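Section 4: Fitting and Replacing the Rotor Teeth

This section covers the Mallano 53 stump grinder and the Mallano 79 trencher. Both machines use the Karpenko bolt-on tooth and pocket system. If your machine was built with weld-on pockets, use the supplement that came in the document pouch.

Before you start

Park the machine on level ground and lower the rotor guard until it rests on blocks. Shut off the engine, remove the key and disconnect the negative battery cable. Let the rotor come to a full stop before you open the guard.

CAUTION: Carbide tips chip when struck. Wear safety glasses and never hit the tip directly with a steel hammer.

You will need:
Torque wrench with a range of at least 100 Nm
Wire brush and scraper
Brass drift
Rotor locking pin (supplied)
Replacement teeth and new bolts
Tooth gauge (supplied)

4.1 Checking for wear

1. Fit the locking pin through the guard and into the rotor hub. Try to turn the rotor by hand. It should not move.

2. Scrape packed soil and bark away from each pocket. Clean the bolt heads with the wire brush.

3. Hold the tooth gauge against the side of each tooth. If the tip sits below the line on the gauge, replace the tooth.

4. Look for cracked tips, missing carbide and shiny spots on the pocket behind the tooth. A shiny spot means the tooth has been moving under load. Check the pocket for damage before you fit a new tooth.

Note: Teeth on the outer edge of the rotor wear faster than those in the centre. You can rotate a tooth once if only one side is worn. Mark it with a paint pen so it is not rotated a second time.

Keep a written record of engine hours at each tooth change. The log sheet at the back of this manual has columns for the machine, the position on the rotor and the initials of the person doing the work.

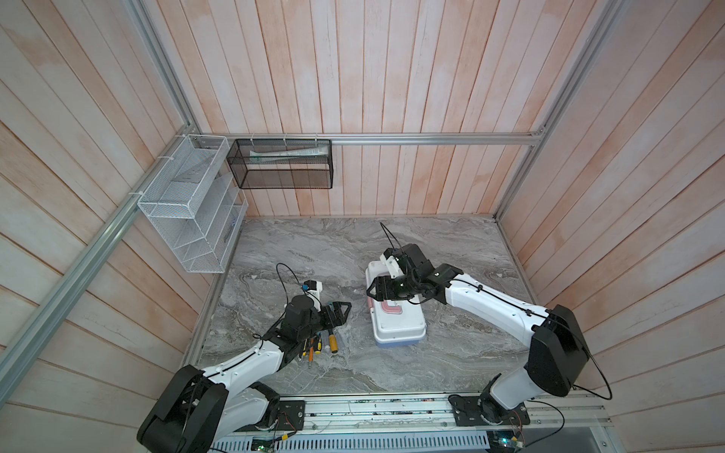 4.2 Removing a tooth

1. Loosen the bolt half a turn, then tap the tooth body with the brass drift to break it free.

2. Remove the bolt and lift the tooth out. Throw the bolt away. Old bolts stretch and will not hold their torque.

3. Clean the pocket seat down to bare metal. Do not grind it. If the seat is rounded or bent, the pocket must be replaced by a dealer.

4. To reach the next tooth, close the guard area to bystanders, pull the locking pin and turn the rotor by hand with gloves on. Refit the pin before picking up any tool.

4.3 Fitting a new tooth

1. Set the tooth in the pocket with the carbide facing the direction of rotation. The arrow on the hub shows this direction.

2. Start the new bolt by hand. Do not use an impact driver.

3. Tighten to 79 Nm, then go around the rotor again and finish at 100 Nm.

4. Replace teeth in opposite pairs to keep the rotor in balance. A single new tooth beside badly worn ones will cause vibration and shorten bearing life.

5. Remove the locking pin, close the guard and reconnect the battery.

6. Run the rotor at low idle for 12 minutes with no load. Shut down, wait for the rotor to stop, refit the pin and check every bolt again.

CAUTION: Stop at once if you hear knocking or feel a change in vibration.

Parts and service

Order teeth by the number stamped on the shank. For pocket repairs or rotor balancing, contact the Matico service desk and ask for Irfan Saragih. Warranty claims go to Syafiqah Yusof, along with a copy of the log sheet and the worn teeth.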